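Dry-Erase and Highlighter Claims: Frequently Asked Questions

Larkska reviews office and classroom supplies. We buy what we test and we don't take samples.

Do "low odor" markers really smell less?

Less than the old xylene kind, yes. Less than each other, we doubt it. Most dry-erase ink sold for classrooms is already alcohol based, and the words "low odor" on the package have no fixed meaning that we could find. Sniffing a few in the store tells you more than the label does.

Should I store markers lying down or standing up?

Dry-erase markers do best lying flat, so the pigment doesn't settle at one end. For ordinary highlighters we have never seen a difference worth caring about. People who sell marker racks tend to feel strongly about it.

Can a dried-out marker be brought back?

Sometimes, for a while. If the cap was left off overnight, put it back on tightly and leave the marker tip down for a day. Soaking the tip in rubbing alcohol gets passed around as a miracle cure. It pulls leftover ink forward, you get a page or two of pale writing, and then you own a dead marker again.

What about refillable ones?

We like the idea more than the math. The Tukwood refill set we bought needs its own ink and its own spare tips, and the tips wear out first. If you write on a board all day it may pay off. At a kitchen table it won't.

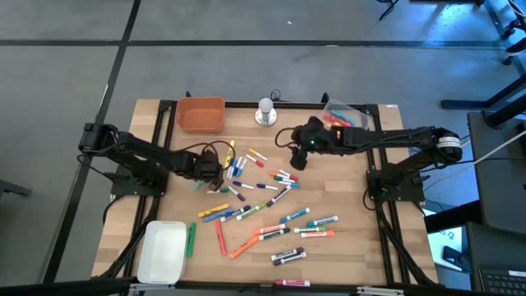 Cheap multipacks have the opposite problem. You use four colors and throw out the rest years later, so a low price per marker doesn't mean much. Buy black and blue singly if your store lets you.

Is "non-toxic" the same as "safe"?

No. It generally refers to normal use. It doesn't mean a toddler should chew on one, and it says nothing about your couch.

Osei says its highlighters won't smear gel ink. Is that true?

Not in our hands. Give gel ink a minute to dry and almost any highlighter behaves. Go over it right away and the Osei smeared like everything else.

How do you get permanent marker off a whiteboard?

Scribble over it with a dry-erase marker and wipe while it's still wet. This is one old trick that deserves its reputation. Try a corner first if the board is painted.

A reader survey gave Litus pens a 94 percent approval rating. Why is your score lower?

That was our own survey, with 1,138 replies, and we still don't put much weight on it. The people who answered were mostly people who already owned the pens and had chosen to buy them again.

Do you earn money from links?

No. There are none on this page.

Last updated April 2018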